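Search this site Enter keywords

The Return of the Deposit

25 September 2019

Shared 211 times
2 comments

In the market town of Gullcombe, the glass bottle once had a working life measured in years. Milk, cider and table water were sold in containers that belonged to the dairy or the bottling house, and the customer paid a small sum for the loan. When the bottle came back, so did the money. The arrangement lasted until the regional bottler closed its washing hall and moved to single-use plastic, a change that was welcomed at the time as modern and clean.

Residents of the town are now being asked to consider the deposit again. Under a plan adopted in March by the district council, every drink container sold in Gullcombe and the neighboring valley of Grirnau will carry a refundable charge. Shops above a certain floor area must accept returns during all hours of trade. Smaller shops may join if they wish, and will receive a handling fee for each container they take in.

The idea is an old one, and its history is better documented than most household customs. Account books kept by the Ivanyshyn family, who ran a soda works at the lower end of Grirnau for three generations, list deposits beside the price of every crate. The entries show that bottles were lost in summer, when visitors carried them off to the lake, and recovered in autumn, when children searched the shoreline and brought them back for coins. One page records a dispute with an innkeeper who had been returning bottles that belonged to a rival firm.

Sigita Lapiņa, a historian of domestic trade who has studied the Ivanyshyn books, regards the deposit as a form of credit between neighbors. "The shopkeeper trusted the household with the bottle, and the household trusted the shopkeeper with the money," she said. "Both sides kept a record, and most of the time the records agreed." In her view, the system declined when the bottler and the buyer ceased to live within a day's travel of one another. Washing remained affordable. Carrying empty glass across a country did not. 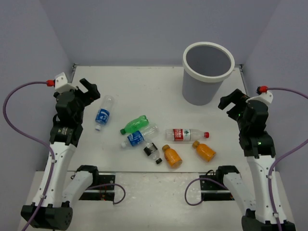

Plastic altered the terms of the question. A light container costs little to make and little to transport, and its value after use is small unless it is collected clean and in quantity. Mixed household collection rarely achieves this. Bottles arrive crushed together with paper and food waste, and a share of the material must be discarded. A deposit keeps the containers apart from the beginning, and the people who handle them afterward receive a purer supply.

The district's scheme will be administered by Kistis, a nonprofit body formed by local retailers and drink producers. Its director, Tania Munasinghe, previously managed the accounts of a farm cooperative and describes the work in similar terms. Deposits are collected at the point of sale, held in a separate fund and paid out as containers return. Money left unclaimed will be spent on collection points in villages that have no shop.

Objections have been raised. Owners of small cafés say they lack storage. Several residents have written to the council to point out that the charge falls hardest on households without a car, who may have to carry their empties a long way before they see their money again. The council has replied that two mobile collection rounds will serve the upper valley each week, and that the routes will be reviewed after the first winter.

There is also the matter of glass. Two cider makers in Grirnau have asked that refillable bottles be given a lower charge than plastic ones, and have offered to share a washing line if the council will lease them the old bottling hall. Dr. Lapiņa has inspected the building and reports that the drains are sound, although the roof will need repair. A decision on the lease has been deferred until the accounts of the first year are available.

The soda works itself is now a private house. The Ivanyshyn account books may be consulted by appointment at the Gullcombe public library, where they are kept in the reading room on the upper floor.

2 comments
Share this article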